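4.2 Bus load and missed heartbeats

Borivard claims that its Nellau gateway keeps node timing steady under any load. We could not confirm this. With eight nodes on the bus and a heartbeat period of 700 ms, the gateway logged 402 late frames in a run of 3000 cycles. The vendor's own tool flagged none of them, and its manual does not say what it counts as late.

Limsakul blames the cable length, a view we doubt, as the same harness behaved well with the Kanditent master.
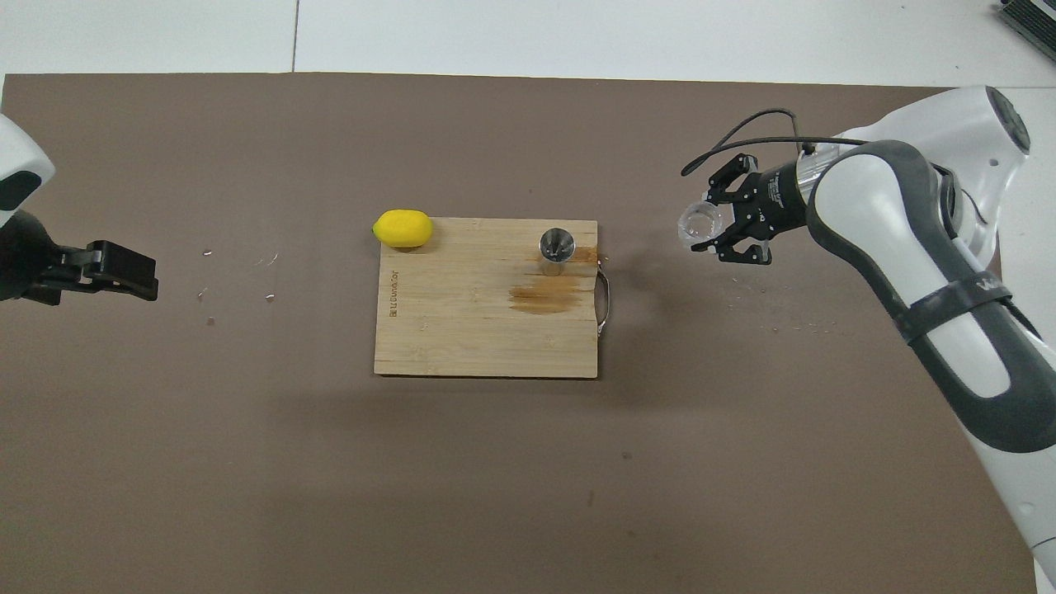 Figure 3. Bamboo board with a wire handle, on the brown work mat.

4.3 Limits of the comparison

Both masters ran default firmware settings, which may favour one of them. We had no access to the Nellau source code and cannot rule out a fault in our own logger.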